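Olga Moreira
13th December

Spent the evening going through the club's chess sets before the winter open. Posting as I go so the people who asked about boards can find it all in one place.

The count first. We own nine folding boards. Eight are fit to play on. The ninth has a hinge that won't close flat and I've put it aside for parts.

The folding ones get a lot of grief from the tournament crowd. I get it. A roll-up vinyl mat lies flatter and costs less. But we play in a borrowed room and everything has to go back in one cupboard, and a folding board stores its own pieces.

Someone asked last week whether we still need coordinates on the boards. Yes. Half our beginners are learning to write their moves down, and they look at the border every single move. Leave the numbers alone, please, no stickers over them.

The place to check on any folding board is the seam. It runs between the fourth and fifth ranks, right across the middle of the game. If the two halves don't sit level, a pawn on e4 or e5 will lean, and people start nudging pieces without saying "adjust."

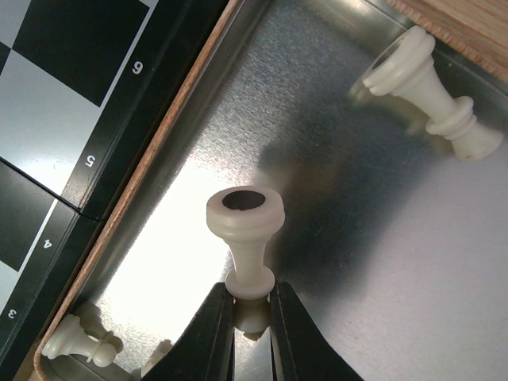 Standitby Chess Club — Equipment and Sets

Black border, white numbers, wood rim around the outside. The border has a slight bend where the halves meet between the 5 and the 4. I can live with that much. If a bishop stands up straight on both sides of the fold, the board stays in use.

Cleaning: barely damp cloth on the squares, dry cloth right after. Keep water out of the fold. Don't use spray polish on the rim. We did that two years ago and the boards slid all over the tables.

Manaia Pryor wanted to know about replacing the whole lot. I priced new sets from Pleltton and the total was 3,080, with clocks. We have a little more than 200 in the equipment fund. So we're keeping what we have.

What I would like to buy is felt. The old pads have worn through on a lot of the rooks and they scratch the dark squares. One sheet would do all the sets.

Pieces next. Two white knights are missing and there's a black queen that belongs to no set I can find. If you took one home in a coat pocket, drop it in the tin by the sign-in sheet.

Pairings for the open go up separately. Bring your own pen. Boards will be set out before you get there — white on the window side, same as always.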